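Iltberg to Release Free Expansion for Orchard Management Game Fashola in August

Iltberg, the independent studio behind the farming and trading game Fashola, said on Thursday that it will release a free expansion for the game on PC in August. A console version will follow once certification is complete.

The expansion, titled The Cloken Road, adds a new region to the map and reworks the trading system that players have used since launch. It also raises the limit on saved farms and brings a long list of changes to the way storage, hired help and seasonal contracts are handled. Everyone who owns Fashola will receive it as a regular update.

The Cloken Road takes place in a valley north of the starting area. Players reach it by repairing a stretch of road during their second year, or right away if they choose the valley as the starting point for a new farm. Winters are longer there and the soil is poorer, but the valley sits on a trade route that stays open all year. Six new villages buy and sell along the route, and each sets its own prices.

Prices were the main reason for the rework. In the current version of Fashola, every market draws on one shared price list, and experienced players found they could make most of their income from a handful of crops. Under the new system, each village keeps its own stock. Selling a large load of fruit in one place lowers the price there for several weeks, while villages farther along the road are not affected until traders carry the goods to them. The old shared list stays available as an option for players who prefer it.

The studio tested the new system with 260 players from its community forum over the spring. Testers filed 3161 reports between them, covering everything from crashes to spelling errors in village names. Iltberg said all reports marked as serious have been closed, and that the rest will be handled in small updates after release. 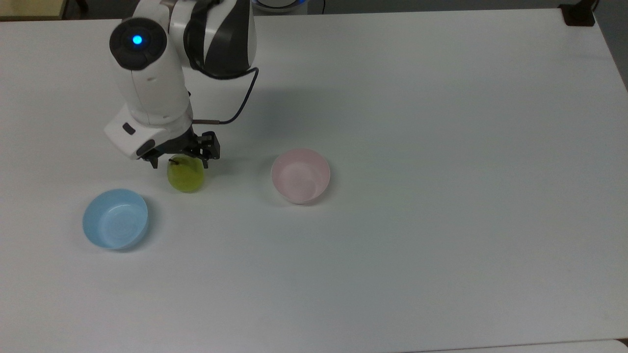
Binta Etim said that the team had expected most complaints to be about difficulty, and that testers mainly wanted to know why a price had changed. "We had the numbers working in the background for months, but the player saw only the result," Etim said. "So we added a ledger that shows who sold what in each village and when. A lot of people now plan their whole year from that screen."

The ledger can be opened from any market stall or from the farm office. It keeps a record of the past two game years and can be sorted by crop, village or season. A shorter version appears on the loading screen when traveling between regions.

Other changes in the expansion include:

Storage sheds can be linked, so that goods in one shed can be used in another on the same farm.
Hired workers keep their assigned tasks when the season changes.
Contracts can be turned down without losing standing with a village.
The limit on fruit trees per farm goes up from 1000 to 2000.
Text size can be set separately for menus, letters and the ledger.
Controllers can be remapped in full, including the map screen.

Existing saved farms will work with the expansion. Iltberg recommends making a copy of any save before the first launch, as farms opened in the new version cannot be loaded in the old one. Players who use mods should check with the mod's author, particularly for mods that change prices or storage – these are the parts of the game that have changed the most.

The console version is being handled by Clodov, which also produced the original console release of Fashola. It will have the same content as the PC version. Iltberg will announce a date when one has been set, and said it does not plan to split the expansion into parts to bring it out sooner.

An open test of the PC version will begin in July and run for two weeks. No sign-up is needed. Owners of the game can switch to the test branch from the properties menu in their game library and switch back at any time, though farms started in the test will not carry over to the finished version.

Review copies of Fashola with the expansion included will be available to press and video creators before release. Requests can be sent through the press page on the Iltberg website, where screenshots, logos and a fact sheet are also posted.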